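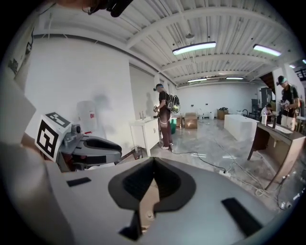
Hand-held grippers in use at the Greton hall, October.

The first sign was the drawers. Then the cups. Then everything, says Violeta Figueroa, who was checking recordings that week and had started keeping a list on the back of a delivery slip.

"The robot would go for a cup and close next to it. A finger's width off, always the same side. You move the cup, it misses the same way. So it's not being sloppy. It learned that."

It learned it from the grippers. People at Greton carry them by hand, do ordinary chores with them, and the recordings go to train the arms over at Clarken. Each tool has a printed cube on top so its position can be worked out. If the software thinks the cube is somewhere it isn't, the whole path is off, and nothing in the recording looks wrong. Nobody gets an error.

Hanyu Cao runs the floor. I got her between two shifts, both of us standing up, her phone going the whole time.

"We had a bad mount. One. It had a hairline crack at the base and the cube could lean when you gripped hard. Let go and it leaned back. You'd pick the tool up, look at it, looks fine. Put it on the bench, measures fine."

How long was it in use?

"Eleven shifts that we can prove."

From that one tool, 136 recordings that had passed every check. They'd already gone out to Clarken, mixed in with good ones. Clarken pulled the lot.

Cao is blunt about her part in it. The morning check was a person waving the tool over a board for a few seconds. Empty. No load on the fingers. "So the one condition where it failed, we never tested. I wrote that check. That's mine."

Getachew Negussie had the tool most days. He did feel something, he says – a click, when he closed on anything heavy. He mentioned it once, at the end of a shift, to whoever was there.

"They said is it recording? I said yes it's recording. So okay. Next day I have it again."

Was there a form?

"There was a form for if it stops. It didn't stop."

He's still annoyed about this and I don't blame him. There's a box for it now, "feels different", and he says he has ticked it four times since. Twice it was nothing. One was a loose screw. One they're still argueing over.

The other thing, and Asnakech Abdella brought this up before I could, was the cables. She does safety for Zollside, which has the contract for the hall. While everyone was hunting for the bad recordings she went through the accident book and found 31 entries for trips and snags. Nobody hurt beyond a bruised knee. But a person with a strap on their head and both hands full is not looking at the floor.

"And a snag yanks the tool. I can't prove that's what cracked the mount. Hanyu thinks overtightening. Maybe both. I wasn't going to wait for someone to decide."

Her list, read to me off her screen, quickly: cables routed along the wall where the wall is any use. Nobody walks backward. If a lead goes tight, stop, even mid-task, and throw the take away. People hated that last one at first becuase takes were counted. They aren't counted per person anymore.

The new mounts come from Dalsgaard. Thicker base, and a groove so you can see a lean by eye. Kalkidan Gebreyes fits them and tests each one by closing the gripper on a block 200 times, then checking the cube against the board with the block still held.

"Boring. I put music on."

Any failures?

"One of the first batch. It went at closing number – I don't remember, near the end. I was happy actually. Better on my bench."

She wanted 300. Cao said 200. They've agreed to look at it again once there are enough results.

Clarken has retrained without the bad recordings. Figueroa has seen the new runs and says the sideways miss is gone on cups. Drawers are better but she isn't signing off on drawers. She found two more recordings last week with a small lean in them, different tool, and sent them back with a note. No answer yet when we spoke.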